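Gendach Home Textiles Reuse Project
Progress report to the Achterberg Fund
8 Aug 2026
Prepared by Dorota Adamczyk

Dear friends at the Fund,

I promised in January that this second report would be shorter than the first, and I have done my best, though those of you who have sat through one of my phone calls will know what my best is worth. The good news is that the project is in fine shape and that your grant is being spent on the things we said it would be spent on: fabric, thread, bus fares and a great deal of tea.

As you'll remember, the idea behind Gendach is a simple one. People in our part of town have closets full of sheets, curtains, tablecloths and quilts they no longer use, and other people a few streets away are setting up a home with next to nothing. We collect from the first group, wash and mend what we are given, and get it to the second. We also teach mending to anyone who would like to learn, and that side of things has grown faster than I expected.

Since the last report we have passed on 240 pieces of household linen. Most were sheets and pillowcases, with a good number of table coverings, and we were especially glad of the quilts, which are always the first to go. People ask for pattern and color far more than I would have guessed when we started. I had pictured everyone wanting plain white, and I was quite wrong! A bright cloth on the table and roses on the bed seem to make a rented room feel lived in very quickly. 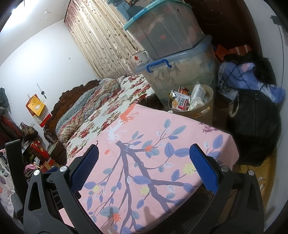
The mending classes now have 18 regular members, up from 11 in January. We meet in the back room at Sedard, the old drapery shop, whose owners have let us have it rent free through the end of the year. Rafferty Mercado leads the evening group and has a real gift for getting nervous beginners to thread a machine. His hemming evening was so popular that we ran it again. I took the morning group through patchwork repair, a slower business, and one that leads to a lot of talk about grandmothers and who taught whom to sew.

We did have some trouble with the washing. The big machine at Sedard gave out in the spring and for several weeks everything had to be carried to the laundromat, which ate into the transport money. I moved a small amount over from printing to cover it, as we agreed on the phone, and the repair has now been paid for. The machine has behaved itself since then, and I am almost ready to trust it with the heavier quilts again.

Home visits are still my favorite part of the work. We try to see each household once after a delivery, to ask what has been useful and what hasn't, and the answers are often practical things we hadn't thought of. Fitted sheets in odd sizes are no help to anyone. Tablecloths get used as curtains, bedspreads and sofa covers, so the large ones are worth keeping whole even when they have a stain or two. And a visit always runs over, because there are snacks to be opened and somebody will want to hear what you think of them.

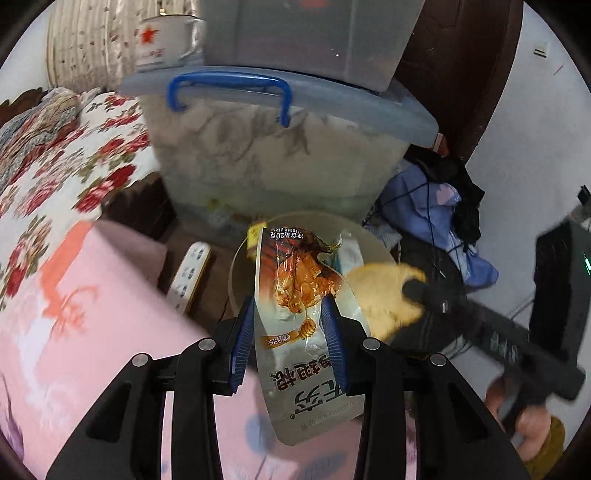
Looking ahead, we have eight households on the waiting list and enough stock on the shelves for most of them. Blankets are the gap, and I would like to fill it before the cold weather. Gistar, the hotel supply people, have offered us a batch of lightly used ones if we can collect them ourselves, so Rafferty is looking into borrowing a van. If that comes off, the only cost will be gas.

I would also like your blessing to spend what is left in the printing line on two secondhand sewing machines. Our present ones are shared between three or four people at every class, and the waiting around does put newcomers off — we have lost one or two that way, I think. I can send prices whenever you like.

The receipts are in the usual envelope, in order this time. Please do come and see us if you are passing; the morning group would be delighted to have you, and there is always mending to spare.

With warm thanks,
Dorota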